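Search this site Enter keyword Go

The Packing Table: Fruit and Vegetables at the Ondale Food Hall

The Ondale Food Hall supplies fresh produce to households across Dondthorpe and the surrounding district. This gallery presents the packing table, where individual purchases are placed in clear bags before collection. It forms part of the Hall's series on everyday work and will remain on display in the lower corridor through July.

Over 1000 bags leave the Hall in an ordinary month. The greater part contain mixed fruit and vegetables, chosen by the customer from the weekly list and packed to order. Orders are accepted until noon on Friday. Customers who require a single variety in quantity are asked to use the wholesale counter, where the minimum order is 50 pieces.

Before packing

Produce is sorted on arrival by firmness. Tomatoes, plums and ripe stone fruit are kept in shallow layers and are not stacked beneath heavier items. Mangoes are received at several stages of ripeness, and customers may state a preference on the order form. A green skin is not in itself a sign that the fruit is unripe, and staff at the counter will advise on request.

Baskets with open sides are preferred to solid tubs, as air can pass between the pieces. They are washed at the end of each day and left to drain overnight. The Hall replaced its older crates two years ago, following a grant from the Luvier Fund, and the remaining crates are now used only for root vegetables.

Choice of bag

Clear bags are used for mixed orders so that the contents may be checked without opening them. Each bag is rated for its size and should not be filled above the printed line where one is present. Paper bags are available at the counter for customers who prefer them. Customers returning 50 clean paper bags receive a credit toward their next order.

The gallery

At the packing table. A mango, mostly green with an orange-yellow upper end, is held upright over the open mouth of a clear plastic bag. Two pieces are already at the bottom, one nearly black and one orange-red. A tomato waits in the white basket to the right. 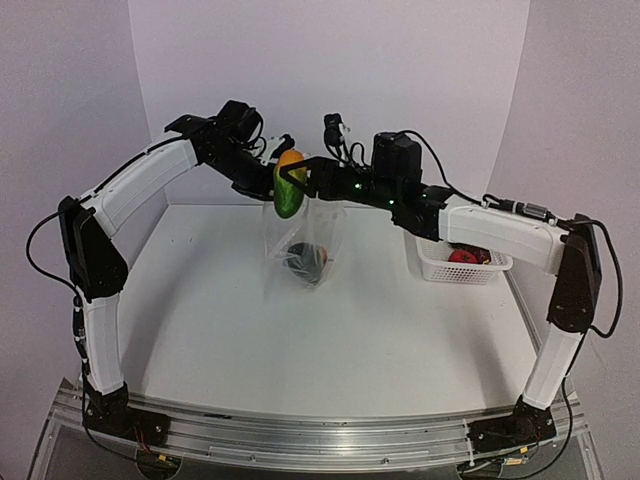
Visiting the display

The lower corridor is open during Hall hours and admission is free. School parties should write to the education office in advance. Large-print captions may be borrowed from the front desk and should be returned before leaving the building.

Prints from the series may be ordered in two sizes, mounted or unmounted. The accompanying booklet, printed by Zelenák in an edition of 500, is available at the desk while stocks last.

Recent galleries
The Bread Shelves at Ondale
Scales and Weights, Old and New
Dondthorpe Market in Winter
Labels from the Luvier Collection

Reader comments (3)

marrowfat
Is the booklet available by mail? I live some distance away and cannot get to the desk during the week.

Ondale Food Hall
Yes. Please write to the front desk with your address and the number of copies required. Postage is charged at cost.

pip_and_stone
My mangoes last week were just right after two days on the windowsill. I would like to see a gallery on the root vegetable store next, if that is possible.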